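Small Farms Should Stop Dyeing Everything

I have sold yarn and fleece at the Grernton fiber market for 24 years, and I want to make a case that will annoy some of my friends there. We dye too much of our wool. On a Thursday in November I walked the whole hall before opening and looked for undyed skeins. Most booths had a few, usually on the bottom shelf behind the teal.

I understand how we got here. Color sells from across the room. A shopper who would pass a table of gray and oatmeal will stop for a hot pink. Binta Okonkwo, who has the booth next to mine, told me she doubled her sales the year she bought her first dye pots, and I believe her. She does beautiful work and I own two of her scarves.

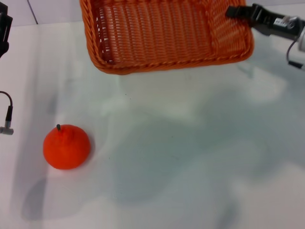 My complaint is with what the dye hides. When a fleece goes into a strong color, the buyer can no longer tell much about the animal it came from. A brown sheep with sun-bleached tips gives a yarn with three or four shades in it, and all of that is gone after an hour in the pot. We would not do this with other materials. People are happy to buy a wicker basket in plain reddish orange, with a darker braided rim, and let the weave do the work. Wool has as much going on in it, if we leave it alone long enough for anyone to see.

There is also the matter of money. I kept careful books last year. Dye, mordant, propane and extra water came to $2,137, and that does not include my time or the batch of green that came out the color of a pond. The undyed yarn cost me washing and spinning. I priced it two dollars a skein lower and still made more on each one.

Melati Tuhumury, who runs the Tuhumury mill where I send most of my clip, says small growers often ask her to blend everything together because they plan to dye it anyway. That means a good moorit fleece and a middling white one go through the carder as one lot. She will do it if asked, but she doesn't like it, and I don't either. A grower who plans to sell natural color has to sort – and sorting is how you learn which of your animals are worth keeping.
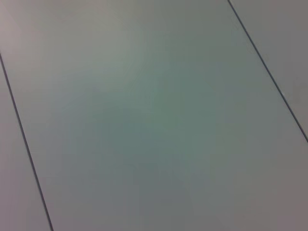

Smooth, plain panels with thin dark seams between them.

The usual answer is that customers won't pay for beige. Some won't. But I think we have trained them that way by putting the natural yarn where they can't reach it and giving it no label beyond a weight. This year I wrote the name and age of the sheep on each tag and moved the grays to the front. I sold 71 skeins of undyed yarn over the weekend, most of them to knitters who had never bought it before. Several came back to ask for more from the same sheep.

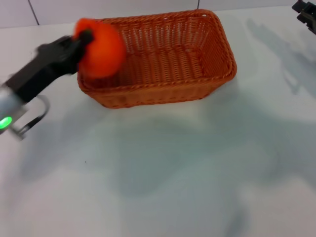
I had to tell them there wasn't any more until shearing. One ewe gives what she gives, and a knitter who wants a sweater has to buy enough the first time or accept a stripe. I found most people were fine with that once I explained it.

I am not asking anyone to throw out their dye pots. Bautista Escobar does an indigo on gray that depends completely on the gray underneath, and I would be sorry to see it go. What I would like is for the market to set aside one row for natural color only, near the main doors, for a single season. The Hutness show already does this and the row is crowded by ten in the morning. I have asked for a space in it next spring, and I'll be bringing the browns.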